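Sorting Out a Junk Drawer with a Box You Already Have

By Charmaine Pretorius
Posted 1/7/26

Most kitchens have one drawer that takes in everything without a home. Ours is the second one down, left of the stove. It holds clips, tubes of glue, lids from things we no longer own, and parts that fell off something in June and have been waiting there ever since. I clear it out twice a year. It takes around 30 minutes if I don't stop to read old receipts.

What you need

A table with some clear space
An old tablecloth or a towel
One shallow cardboard box or box lid
A few binder clips
Masking tape and a marker

Cover the table first

Use something soft. Small round parts roll off a bare table and end up under the fridge. A plush cloth or a bath towel stops them where they land, and you can shake it outside when you are done. A patterned cloth is fine for big items, but if you have a lot of tiny screws, use a plain one so you can find them again.

Empty the whole drawer

Take it all out, even the things you know you are keeping. Wipe the drawer with a damp rag and leave it open to dry while you sort. Crumbs collect in the back corners, so run the rag along the seams or use an old toothbrush.

Group by kind

Put like with like: clips together, tubes together, lids and caps together, round parts together. Don't decide what to throw out yet. It goes faster once you see that you have four of the same thing.

Check tubes before they go back. If the cap is stuck, hold it under warm water for a minute and try again with a rubber glove. If the tube has gone hard, throw it out.

Clear plastic covers and domes are worth a second look. They scratch easily, so don't let them ride around loose with metal parts. Wrap them in tissue or set them on top.

Use a shallow box as the tray

I have bought drawer organizers, including a Flikano set with sliding walls, and the walls never stayed put. A low cardboard box works as well and costs nothing. The kind that small goods are shipped in is about right. Measure the inside of the drawer before you pick one. You want 2 inches of space at the front so you can get your fingers in and lift the tray out.

If a side of the box bows out, clip a binder clip over the rim. A spare clip can live there too – you will always know where to find one.

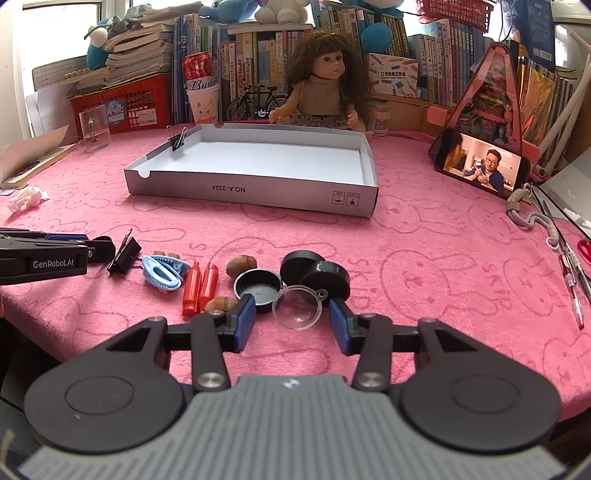 Small parts set out on the cloth in front of the box tray, with one binder clip on its left wall.

Put it back

Heavy things go in the back, clips and tubes in the front. Anything you can't name goes in an envelope with the date on it. If you haven't opened the envelope by the next clear-out, let it go.

Tape a short list inside the cabinet door next to the drawer. Mine says clips, glue, tape, batteries, spare key.

More in Kitchen Tips: Cleaning cabinet hinges | Storing pan lids | What to do with single gloves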